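1/ Home from the Sarkine bread and pastry show in Bramwell with sore feet, a tote full of flour samples and so many opinions. Little thread!

2/ Best session by a mile was Chalerm Intarasuk on milk bread. He bakes 60 pullman loaves a morning out of a shop in Cadurstead and holds his tangzhong overnight in the fridge. I've been using mine the minute it cools, so that's getting tested this week.

3/ Saw a spiral mixer I'd happily sell the car for. 25 kilos of dough, so quiet you could chat over it. Did not ask the price twice.

4/ Butter talk everywhere (of course). One stand had croissants made with three different fats, all unlabelled, and I picked the cheapest as my favourite. Mortifying for someone who bangs on about cultured butter.

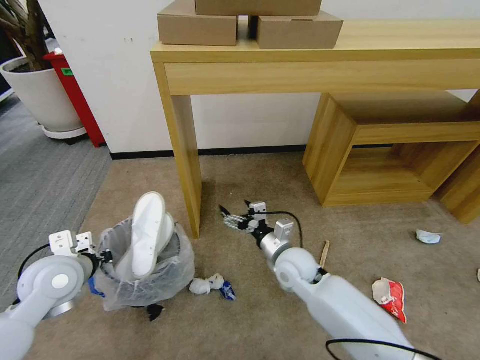 5/ Rye people, you were well looked after! There was a dark loaf with molasses and caraway, proofed for 90 minutes in the tin, and I went back for it twice. Recipe's on its way to me by email, will share if they're okay with it.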